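4.2 The shared workroom and what ends up on its floor
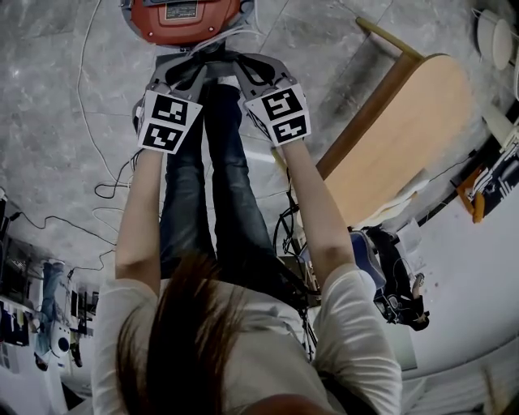
Figure 6. The workroom at Sillport, seen from above: gray floor with loose cables, the light wooden table at right and a bicycle wheel beside it.

I came into this part of the study thinking I'd write about tables. Tables are what people book, after all, and the booking sheets from Sillport and Clastby are full of them. But the longer I sat in these rooms (and I sat in them a lot, mostly with cold tea), the more I found myself looking down. The floor is where a shared room keeps the stuff it hasn't made up its mind about.

Take the cables in Figure 6. There's a long white one looping along the floor, a black one in a coil, and more black wires trailing off toward the electronics workbench. When I showed the picture to Seon-mi Heo she laughed and said every one of those has a person attached to it in somebody's head, just never the same person! That matched our interviews pretty well. Of the 166 people who filled in the short form, 153 told us they always put their own cables away, and I'd love to meet them all on the same afternoon.

Wheels, bikes and bike parts came up over and over too. Our coding sheet had no line for them at first, so Ye-ji Nam added "transport, whole or in pieces" in February and we went back through the earlier notes. The wheel in Figure 6 sits by the table, partly underneath it, and I've come to think of that strip as its own kind of place. Things under or right beside a table get left alone for much longer than things out in the open. Emanuel Dobre thinks it's just because feet don't go there. I think there's some politeness in it as well – you don't move what might belong to whoever has the table – but our data can't really settle that one, and we still argue about it.

Walls work differently again. Look at the orange-and-black shelving piece with the white papers, leaning near the wall. In our notes a leaning thing was usually described as "on its way" somewhere, even when the same people couldn't tell us where. At Clastby we logged 300 leaning items before Na-rae Sun (very kindly) made me stop.

Seating I'll mostly save for Section 5, but the blue chair does belong here. Chairs set back from the tables were used for waiting, phone calls and plain resting, and people in them hardly ever got asked about the clutter.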